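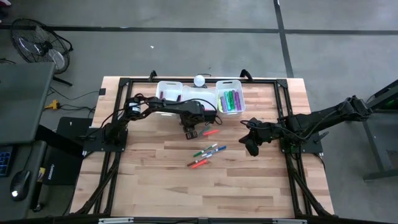 Marker sorting, continued. Daryna's plan as I understand it: cool colors in the right bin, reds and browns in the left bin, middle bin for whatever we can't agree on. I said I'd try it and write down what I think, so this is me writing down what I think.

I don't buy the color split. Maroon goes left, fine. Teal, dark green and purple go right, fine. But the yellow-green went right too, and when I asked why, I was told it's "basically green." Tymofii would have put it with the yellows, if we had a place for yellows. Two people who both know the rule and land in different bins tells me the rule is weak. The lavender is safe for now, until somebody brings a pink.

Also, sorting by color does nothing for the real complaint, which is dried-out tips. A dead purple filed correctly is still a dead purple. Ademir says the Hirkeo refills fix that. Maybe. I've seen one refill work and one leak into a drawer, so I'd like more than his word before we order 100 of them.

To check:
- does anyone look in the bin before opening a new pack
- whether the white plastic stains (Hiếu says it wipes off, has not shown me)
- cap color vs. ink color on the thick ones
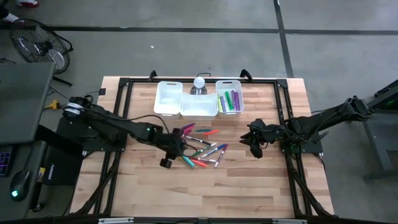 Tulley, 8/13/24

Pile on the bench between bins and near side, all mixed. There's the pink I was worried about, with a magenta cap, plus an orange, another teal, and a white-bodied one with a black cap. By Daryna's rule the orange goes left. The pink I could argue either way, and did, with myself. The black cap is neither warm nor cool, so middle bin, I suppose, which makes the middle bin the place for the color we use most. That seems backwards.

White body is its own problem. If you sort by the body it's a white marker, and nobody here owns a white marker. Cap it is. I'd want that in the rule in plain words: go by the cap, and if the cap is missing, scribble first.

The right bin still looks like the only one with an idea behind it. Purples, greens, the yellow-green. You can read that bin from across the bench. I'll give Daryna that much.

Dilwyn's counter-proposal is to sort by tip width and ignore color. His note says he spent 6 minutes looking for a thick green last week. I believe the 6 minutes. I don't believe width would have saved him, as he'd then be digging through every thick marker we have.

Left to do: scribble test on the whole pile, dead ones out before anything gets filed. Ask Ademir what the leaky refill was. Move the clear bottle from behind the middle bin, I keep reaching around it. Leave the color rule alone until the test is done, then argue about pink.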